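Washing polyester sportswear without wrecking the print

The basketball gear in our house gets washed more often than anything else we own, and for a long time I treated it the same as the towels. The prints on two singlets cracked and a third picked up a smell that came back within minutes of being worn. I have since changed the routine and kept notes.

Polyester doesn't absorb much water, but it holds body oil very well. Sweat rinses out in a cold wash. The oil stays in the yarn, bacteria feed on it, and the garment smells again as soon as it warms up. More detergent makes this worse in a front loader, as the short rinse leaves residue behind. I use 30 mL of liquid for a half load and no fabric softener at all. Softener coats the fibre and the knit stops wicking.

Current method for red and other dark colours:

Turn everything inside out. Do up any zips and keep hook-and-loop tabs out of the load entirely, or they will pluck the mesh.

Soak for 30 minutes in a bucket of cool water with a small scoop of oxygen bleach, after checking the care label. Test a seam first if the garment is new.

Wash at 30 degrees, gentle cycle, spin no higher than 600.

Dry on a rack in the shade. Direct sun in January will fade a red jersey noticeably over one summer. 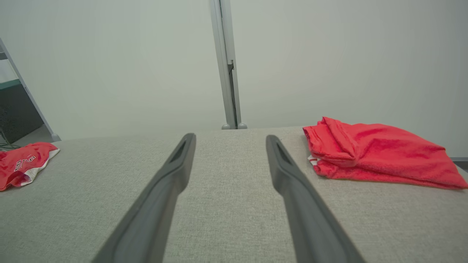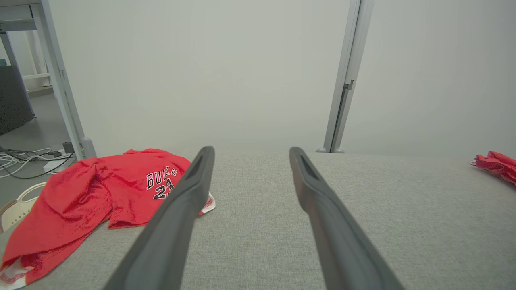
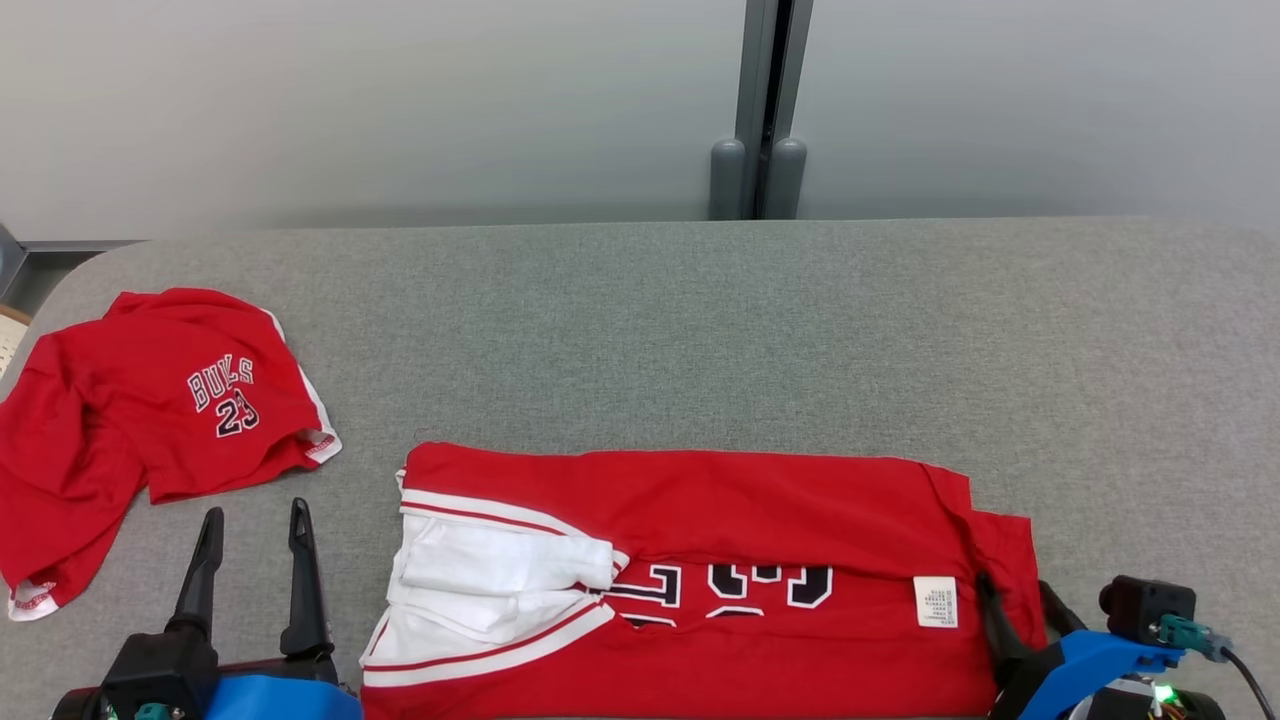

Printed lettering comes in several types and they fail differently. Screen print is thin and tends to craze along fold lines. Heat-applied vinyl is thicker and lifts at the corners, usually after a trip through the dryer. Stitched twill outlasts both, though it can pucker if the backing shrinks. If vinyl has started to lift, a cool iron through baking paper will sometimes put it back down - press, don't slide, and stop after 6 seconds to check.

I fold with the lettering flat and put the crease below the numbers. Hangers are fine for a dry garment, but a wet one will stretch at the shoulders.

On products: I tried the Plandetti sports wash for a season and went back to ordinary liquid. It cleaned well enough, but I couldn't measure any difference against the oxygen bleach soak, and the bottle costs twice as much. The Trestlow mesh bags are worth having. The zip cover stays shut, and the large size takes two adult singlets with room to move.

Next job is the shoe bag, which has a separate problem involving wet insoles.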